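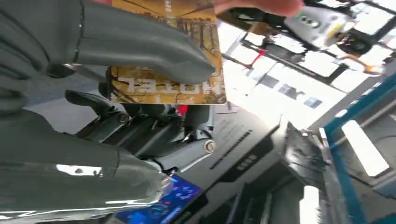 Chapter 11
Handing Over Thin Objects

11.1 Why a card is hard

Passing a cup to a robot is a fairly forgiving task. The cup has depth, and a grip that lands a little high or low will usually still hold. A hotel key card gives the hand much less to work with. It is flat and stiff, and the person giving it often covers one edge with their own fingertips. The robot has to place its fingers on what is left of the card and then judge when the person means to let go.

This chapter follows one method for that judgment, called the Renier release rule. The rule treats a handover as having two holders for a short time. While both are holding, the hand keeps its grip force low and watches for a change in the pull on the card. A steady pull means the person is still holding. When the pull drops, the hand closes further and takes the full load.

The trials described in Section 11.3 were run at Sorkatton, beside a self-service kiosk, with a humanoid hand and a camera mounted near the wrist. The wrist view matters to the method. At the moment of contact it shows the fingertip, the card and the giver's fingers together, although the robot's own knuckles can hide part of the area below the card.

Before reading on, review the contact models in Chapter 4. You will need the friction limit for a single fingertip on a flat face.

Terms used in this chapter: giver, receiver, shared hold, release point, early grasp, late grasp.

11.2 The shared hold

Let the shared hold begin when the receiver's first finger touches the card, and end at the release point.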